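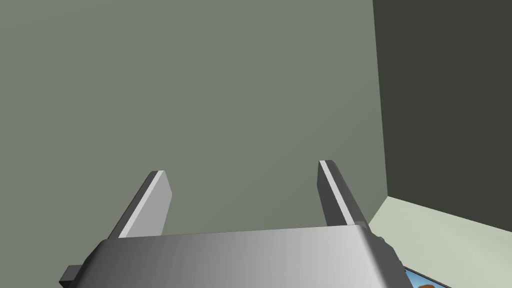 I've had the Grideo pegboard up on the wall over my desk since December, so I figure I've lived with it long enough to say something useful. Short version: I like it a lot, I'd buy it again, and the hooks that come in the box are terrible.

I'd been putting this off for ages because I rent and my landlord is fussy about holes. The Grideo needs only 2 screws for the medium panel, and the rest of the weight sits on a little ledge that rests against the wall. My friend Renata came over to hold the level and we had it hung before the pasta was done (it was rigatoni, it takes a while, but still!). The instructions are a single folded sheet with tiny drawings and no words. Step four made no sense to either of us and we skipped it. I still don't know what step four was.

The panel itself is steel with a powder coat, and it feels solid. I went back and forth on the color forever and picked the plain white, which shows pencil smudges but wipes off with a damp rag. I make jewelry at night after work, nothing fancy, and what lives on there now is five pairs of pliers, my snips, a roll of masking tape, two bins of jump rings and a mug with brushes in it. Nothing has sagged. The panel hasn't pulled away from the wall at the top either, and that was my big fear after the last one I owned, a Jemal wood board that warped the first summer and dropped a hammer behind the radiator.

OK, the hooks. They're thin and they spin. Every time you grab a tool the hook swings sideways or comes out with it, and then you're on your knees under the desk hunting for it. I put up with that for three weeks and then bought the locking kind from Cukero, which fit the holes perfectly and click in from behind. They cost extra, and that's annoying on something that isn't cheap to begin with. Grideo, please just put decent hooks in the box.

The shelf is better than I expected. It's shallow, so don't plan on books, but small jars are fine and it has a lip along the front so they don't walk off when you bump the desk. I bump the desk constantly. The magnetic strip is so-so – it holds tweezers and a steel ruler, and it gave up on my bigger scissors right away.

One thing I wish I'd known: the panels don't line up with the older ones. My neighbor Yaw has the previous version in his garage and wanted to add a second panel next to it, and the hole spacing is off by just enough that a shelf won't bridge the two. He sent it back and they refunded him without any fuss, though he had to pay the shipping himself.

I also looked at the Lonham rail system before buying. Nicer looking, no question, and the rails come in a pretty dark green. But you can only hang things along the rails, and I like to move stuff around every couple of weeks (Sunday nights, with a podcast, it's my idea of fun). For a kitchen I'd probably go Lonham. Over a workbench I want holes everywhere.

Four stars from me. I'm already eyeing the small panel for inside the closet door, once I find out if those two screws will hold in something hollow.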